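4. Loading and first wash

This section covers the first load after installation. It assumes that the transit bolts have been removed, the machine has been leveled as described in section 3, and the water supply is open.

4.1 Before you load

1. Turn the program knob to Off.
2. Open the door fully. The hinge is on the left, so keep that side of the machine clear.
3. Check the drum by hand for packing material, loose screws and coins.
4. Wipe the rubber gasket with a damp cloth. Pull the fold back gently and wipe inside it as well.

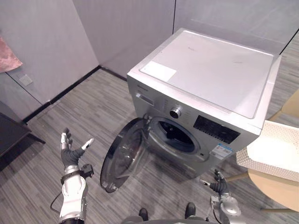
5. Pull out the detergent drawer and check that the compartments are clean. For the first wash, run the cotton program with the drum empty and half a dose of detergent.
6. When the program has ended, wait for the door lock to release before pulling the handle.

Note: Leave the energy label in place until the machine has been registered. The Traltix service desk may ask for details printed on it.

4.2 Sorting the laundry

1. Read the care label on each item. Where two items call for different temperatures, use the lower one.
2. Separate dark items from light and colored ones. New dark garments can release dye for several washes.
3. Close zippers and hooks. Empty all pockets.
4. Turn fleece and brushed fabrics inside out. Check the seams for loose threads before washing.
5. Set delicate items aside and wash them in a mesh bag at no more than 30 degrees - use 40 for everyday cotton.
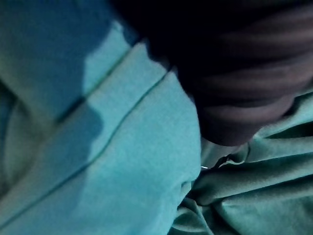 Fig. 4-2. Light turquoise fabric with stitched seams.

4.3 Loading the drum

1. Place the laundry basket on the floor in front of the machine, clear of the swing of the door.
2. Load items one at a time and shake each one out first. A bundled garment does not rinse evenly.
3. Mix large and small items to help the drum balance during the spin.
4. Leave a hand's width of free space above the load.
5. Check that no fabric is caught between the gasket and the door glass, then press the door shut until it clicks.

CAUTION: Do not lean on the open door or hang laundry over it. The hinge is not designed to carry weight.

CAUTION: Keep children and pets away from the machine while the door is open. Look inside the drum before every load.
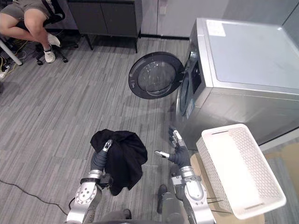
Traltix Technical Documentation - Laundry Appliances Group, Wamarberg

4.4 Starting the program

1. Add detergent to the main compartment. Do not fill past the line.
2. Turn the knob to the required program and wait for the display to show the running time.
3. Press Start. The door locks.

If the door does not lock, open it, check the gasket for trapped fabric and close it again. If the display shows code 14, see section 7.

Section revised 20th March. Corrections to Anouk Van Damme.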